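Opinion > Energy > Storage
Latest Essays Letters Archive
3 min read

Stop selling us cycle life

Every maker of home batteries now prints one big number on the brochure, and it is the number of cycles. I think this number is given too much respect.

I live in Flallmont, where 19 houses in our street share the sodium-ion store which Gutema installed in July. The brochure promised 2330 cycles. It did not say at which temperature, or how deep each discharge would be. I asked for these two facts and waited three weeks for a reply, which then gave me only the first one.

A cycle in the laboratory is a tidy thing. In a street it is not so. People come home, they cook, and the store is drained quickly and then left half full until morning.

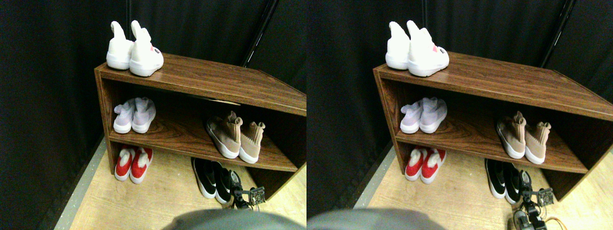 Akash Solanki wrote to me that I am unfair to the makers, as a buyer needs at least one figure to compare, and a weak figure is better than silence. I have thought about his letter for some days. I agree that we need a figure - but let it be the capacity which is left after a full winter of normal use, measured by somebody who does not sell the cells.

Our own store has 247 cycles behind it. I would like to know how it is doing, and the display shows me only a green light.

Annelies Rüegg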